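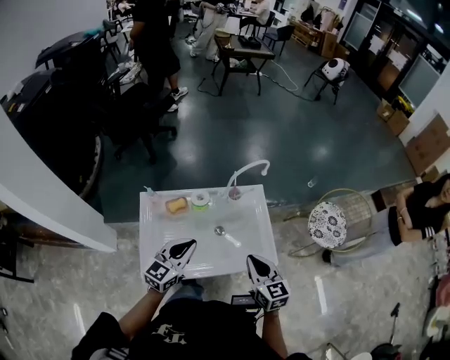
Reading time: 4 minutes

Kids' Corner > Sport > How Sport Works

Filed under: Rules and Referees, Big Questions

Who is in charge of a sport?

Quick question. Who decided a football team has 11 players? Or what happens if two swimmers touch the wall together? Somebody had to write it down. And somebody has to keep it written down, and change it when it stops working.

Those somebodies are called governing bodies. Funny name. A body here just means a group of people doing a job together. Governing means being in charge.

Most sports have lots of them, stacked up like a tower.

The bottom of the tower

Start with a club. Let's say you play hockey for Trorkness Juniors. The club sorts out the pitch, the coaches and what time you have to be there (early, usually). It can make small rules of its own. Shin pads on before you step on the pitch, that kind of thing.

But Trorkness can't decide that its goals count double. It would love to. It can't.

The middle

Next up is the league or the county group. They make the fixture list — who plays who, and where. If two teams have an argument about a match, this is normally where it goes first. Say the Doherty League has 600 players in it. All of them need to play by the same rules or the table at the end means nothing.

The top of the country

Then the national body. One for each sport, mostly. It picks the people who pick the national team. It trains referees and umpires. It has rules on keeping children safe, and every club has to follow them. It also shares out money, and thats the bit people argue about most.

The very top

Above that, an international body. It looks after the sport all over the world, so a match in one country is the same game as a match in another. It runs world cups and world championships too, or picks who gets to.

Where does the money come from?

Lots of places:

Tickets. Fans pay to get in.
Television. Channels pay to show matches, sometimes a huge amount.
Sponsors. A company pays to have its name on shirts or round the pitch.
Membership. You, or whoever pays your subs.
Government. Some sports get public money, which means money from taxes.

Let's do a small one. A sports drink firm called Jetora gives a national body 3,000 pounds for junior kit. Lovely. But who gets the kit? The big clubs with loads of players? The tiny ones with holes in their nets? Someone has to choose, and afterwards they have to be able to say why.

So who checks on them?

Good question and a very old one.

Most governing bodies have a board. A board is a group who meet, ask awkward questions and vote on big things. Some board members come from inside the sport, maybe old players or people from clubs. Others come from outside. They might know about money, or law, or running a hospital. Outsiders are useful as they haven't got a favourite club to look after. Well, they're not supposed to.

Clubs often get a vote as well, at a big meeting once a year. Imagine a sport with 367 clubs. If each club has one vote, 184 is enough to win, as long as everybody turns up. They never all turn up.

Players can have a say through a players' union. That's a group that speaks up for them about pay, injuries and how many matches they have to play.

Can the government just take over?

Not normally. International bodies like sports to run themselves. Many have a rule that politicians mustn't pick the team or boss the national body about. If it happens anyway, the country can be suspended. Suspended means stopped from playing in international matches for a while.

Hard on the players, who probably didn't do anything.

But governments do care, specially if public money has gone in. They can ask questions. They can say no more money untill things are sorted out. It can turn into a long row with a lot of letters.

What if you think a rule is unfair?

You can say so. Rules change all the time. Start with your coach or your club. The club can take it to the league, the league can take it higher. Slow, yes. In Nernex the under-nines asked for smaller goals in May and got them in August. Almost a whole summer, but they got them.

Words to know

Board — the group that makes the big decisions
Fixture — a match that has been planned
Sponsor — a company that pays to be linked with a team or sport
Suspended — not allowed to take part for now
Union — a group that speaks up for people who do the same job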